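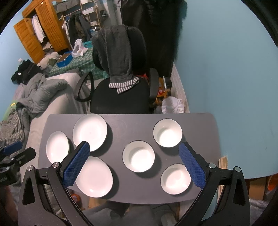 報道関係の皆さまへ

一部屋の暮らしに合わせた食器セット「Nument」を3月に発売します

食器の企画と販売を行うMatudholmは、ひとり暮らしの部屋のための食器セット「Nument」を3月に発売いたします。セットの内容は、白い皿が3枚と、縁に濃い色の線が入った白いボウルが3個です。

私たちのお客様の多くは、寝る場所と食べる場所が同じ部屋にあります。机は仕事の机で、夜は食卓になります。椅子の背には上着がかかり、ベッドのそばには服が置いてあります。このような部屋では、大きな食器棚を買うことがむずかしいです。そのため、Numentは棚の一段に全部が入る大きさで設計しました。

開発の前に、当社は773人の方にアンケートをお願いし、753人の方から回答をいただきました。一番多かった希望は「机の上に全部を並べても、まだ手を置く場所がほしい」というものでした。この希望にこたえて、皿の直径を試作の途中で2回小さくしました。

ボウルの縁の色についても、社内で長く話し合いました。縁まで白い試作品もありましたが、白い皿と重ねたときに、どこからがボウルかが見えにくいという意見がありました。濃い色の縁にしてからは、棚から取り出すときにわかりやすくなりました。

企画を担当したMahnaz Ranjbarは、次のように話しています。
「私は日本に来てから5回引っ越しをしました。引っ越しのたびに食器を減らしましたが、最後まで残ったのは、いつも普通の白い皿でした。友だちが二人来ても足りる数、そして自分ひとりで洗っても疲れない数を考えて、このセットを作りました。」

製造はVoneckの工房が担当し、箱のデザインはSafaviにお願いしました。箱は押し入れやワードローブの下にも置ける高さで、引っ越しのときにもう一度使うことができます。

発売に先立ち、水曜日の午後に当社の展示室で、報道関係の方のための見学会を行います。定員は20名です。実際に食器を手に取って、重ねたり並べたりしていただけます。参加をご希望の方は、お名前と媒体名を書いて、Matudholm広報係までご連絡ください。

お問い合わせ先
Matudholm 広報係(担当:Ranjbar)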